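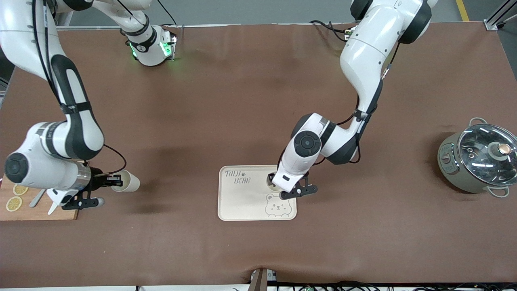 The tea corner at Prilgate opens again on Thursday, and we are looking for two more people to help with the lemons. Please slice them on the wooden board with the small knife, as in our picture, and keep the slices rather thick, so the flavour stays longer in the cup. The brown sheet should cover the large table before anything is put on it. In February we served 598 cups of tea, and 300 new ones have been ordered from Skeltar. If you can come, please write your name on the list beside the kitchen door.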